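July, notebook, Hesmont project — coding round, meeting readouts

8:15 am. In early, building quiet. Want to get the second pass on the readouts done before Remo gets in and starts asking about the verbs.

Where we are: batch is 40 readouts, all ambassador-level or above, all from the Wondurport set. Each one coded twice, once by me and once by Remo Vitale, no peeking. Scheme is Dimaculangan with our changes (see the sheet taped inside the front cover, NOT the older one in the shared folder, which still has "welcomed" and "noted" in the same box).

Reminder to self what we're after, because I lost half of yesterday drifting off it. When two governments put out separate texts on the same meeting, which topics make it into both and which only into one. Not who is telling the truth. Not who "won" the meeting. Just what each side chose to put in front of its own readers.

Started with the trade ones as they're dull and I wasn't awake. Mostly as expected. Host side leads with investment, visitor side leads with the state of the relationship in general and gets to investment in the last paragraph. Same meeting, same room. One pair where the host text never mentions customs at all and the visitor text has a whole paragraph on it, with a line about "constructive proposals". Marked as one-sided topic, strong.

Problem: what counts as a mention. "The parties discussed the full range of issues of mutual interest" — is that a mention of customs? Of everything? I say no. A phrase that would fit any meeting between any two countries gets code G (generic) and that's it. Remo has been giving it a half-credit if the topic came up in the previous meeting's readout. See his point but then we're coding our own memory and not the text. Need to settle this today.

9:40. Zurnisel hung again on export. Same place as before, goes to the last file and sits there. Killed it, restarted, lost the highlights on the one I had open, kept everything else. Redid them by hand. Exporting after every folder from now on and writing down here which folder I'm on: border, done. Trade, done. Culture and education, half.

Culture ones are more interesting than I figured. Scholarships and language schools show up in both texts nearly every time, almost same wording. My guess, these paragraphs get agreed beforehand, or one press office just lifts from the other. If they are lifted then they shouldn't count as two independent choices to mention the topic. Hm. That could be a real hole in the overlap numbers. Everything that looks like agreement might just be the one press person copying the other one's draft.

Possible check: compare release order. If side B always publishes later and B's culture paragraph is a close match to A's, treat as borrowed. But we have time of release for only some of these, the rest just have the day. Ask whether the Wondurport people kept the fax headers or email headers. Somebody there was proud of having kept everything.

Another check, cheaper: look for shared mistakes. Found one already, both texts have the same misspelled town name in the school twinning paragraph. Nobody arrives at that spelling alone. Flagged B for borrowed, new code, not in the sheet yet. Add it.

10:30 Remo in. Talked over the generic phrase thing standing at the whiteboard. He argues it like this: an embassy press officer who writes "full range of issues" the week after a public row over fishing permits is saying something by not saying fishing. True. But that's a finding for the write up, and we get to it by comparing the coded silence with the calendar, not by putting the calendar into the code. He came around, more or less. Wrote on the board: CODE THE PAGE. He wants it noted that he came around under protest. Noted.

So rule: generic = G, no topic credit. Context column is free text, put the fishing row there. Neither of us looks at the context column until both passes are in.

Means he has to redo his half-credits. There's not that many. He's on it now, grumbling. 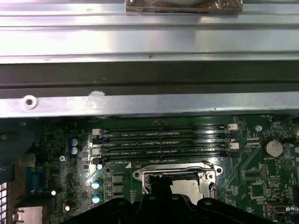 Chassis panel and crossbar, motherboard underneath.

11:20. Back on the verbs. This is the part of the scheme that I trust least. Ladder as it stands on our sheet, weakest at the bottom:

agreed / confirmed
stressed / underlined
expressed hope / expressed readiness
discussed / exchanged views
touched on / mentioned

Trouble is translation. Half the texts exist in an English version put out by the ministry itself and those English versions are done by different people with different habits. One translator uses "approached" for everything. Another loves "underscored", gets used for a border treaty and for a folk dance group in the same text. If I code from the English I am coding the translator. If we code from the original I'm ok in some of the languages and Remo in the others and then it isn't a double pass any more.

Tried a fix: for each ministry, list how often every verb shows up over the batch, and drop any that it uses for everything, as carrying no weight. Did that for two ministries before lunch. Seems workable. "Underscored" goes out for one of them, stays in for the other. Annoying to explain in a methods section but it's defensible.

Also thank-yous. "Thanked for the support" — we have been skipping these as courtesy. Went back over the ones so far and I don't think that we should. Who thanks whom, and for what, is nearly always lopsided. The receiving side prints the thanks it got. The giving side often leaves out. There's one where the ambassador's text has the minister thanking him for help with the flood relief, and the minister's own text has the flood relief as a domestic success with no ambassador in the paragraph anyplace. That's exactly the thing we're meant to be catching! New column: THANKS, who / to whom / for what / in which text.

Which means going back through everything already coded for thanks. Ugh. But quick, they're usually in paragraph two or the last one.

1:05 pm. Ate at desk. Going back through for thanks, border folder. Border texts barely thank anybody. Skipping ahead wouldve been tempting but did them all.

Small thing, seating and protocol lines. "The meeting was held in a warm and friendly atmosphere" vs "the meeting was held in an open atmosphere" vs no atmosphere at all. Old hands will tell you open means they argued. Maybe so. Remo says his old supervisor had a whole table of these. I'd like to see the table tested before using it. Adding an atmosphere column, copy the adjective word for word, no interpretation. Costs nothing.

Another small thing, who is listed as asking for the meeting. "At the request of the ambassador" turns up in host texts only, so far. Visitor texts just say the meeting took place. Watch for this in the rest.

2:30. Disagreements check on the finished folders. Laid my codes next to Remo's. Best on topics, worst on verbs, as feared. Of the ones where we split on topic, 3 are really different readings and the others are one of us missing a line way down in the text. Long texts, tired eyes. The real ones:

Energy vs. infrastructure. Text talks about a power line crossing the border. He put energy, I put infrastructure. Allow both? The sheet says one primary. Going with energy where the text mentions supply or price, infrastructure where it only mentions building the thing.

Diaspora vs. labor. Seasonal workers. I had labor, he had diaspora as the paragraph sits right after the one on passports. He's wrong on this one and agrees, position in the text isn't topic.

Regional security vs. a named neighbor. Text refers to "the situation in the region" and then right after to transit through a third country. We could not settle it. Leaving both codes in with a flag and asking Hesmont steering at the next call. Don't let me forget.

3:45. Zurnisel export hung, again, on culture this time. The common thing is files with a footnote in them. Took the footnote out of a copy and it exported clean. So it's the footnotes. Wrote to their support, sent them the copy with and the copy without. Meanwhile, moving footnote text to the context column by hand before export and putting a star on the file name. If anybody picks this up after me: STAR MEANS FOOTNOTE MOVED. Original is untouched in the raw folder.

Thought while doing this, footnotes in a meeting readout are odd in themselves. Who footnotes a press release. In the ones I have they're all treaty references, all from the same ministry. Probably one careful person in the legal department who gets to look it over.

4:30. Remo finished with his half-credits. Overlap on generic now clean. He also went and found that a few of the visitor texts in the batch aren't full readouts, just the photo caption from the embassy page with a sentence stuck on. Should they be in? Comparing a full page of text against a caption makes the host look talkative and the visitor look secretive, and all it is, is a short-staffed embassy. Out they go, I think, or in a seperate bin. But then the batch isn't 40 any more and the plan says 40. Pull replacements from the reserve list, same years, same level. He'll draw them tomorrow, blind, from the list with the titles hidden.

Left to do

— add B (borrowed), THANKS, atmosphere to the sheet, reprint, bin the old one in the shared folder for good
— verb counts for the rest of the ministries
— thanks pass on trade, and the rest of culture
— headers question to Wondurport
— third country question for the call
— replacements (Remo)
— ask whether host texts say "at the request of" only when they are annoyed. No idea how we would test it. Park.

5:20. Backup of the codes done, both machines. Culture folder still half, picking up at the one with the museum loan.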